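Chapter 4
Why We Keep Things

I own 12 biscuit tins and I don't much like biscuits. I'm telling you this so you know who you're dealing with! When I began teaching this course in Testano I asked my first class of 50 to write down every object in one room at home, and most of them gave up before they'd finished the first drawer. Lovely drawers they were too, full of dead batteries and keys to doors long gone.

So this chapter is about ordinary belongings, and how they pile up. We'll start with the Purka household survey, which listed more than 4,000 items in a single street (I still find that a bit frightening), and then move on to Ortner's idea of the "waiting object", meaning a thing kept for a use that hasn't come along yet. Keep a pencil handy, as you'll be listing your own.

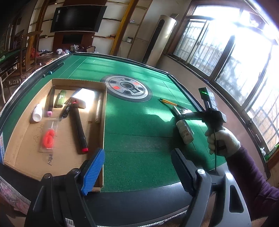
Figure 4.1 Small items in a shallow cardboard box on a green felt table.

Before you read on, pick one drawer or box at home and guess what's in it. Write the guess down. We'll need it in Section 4.2, when we get to the Clanico attic.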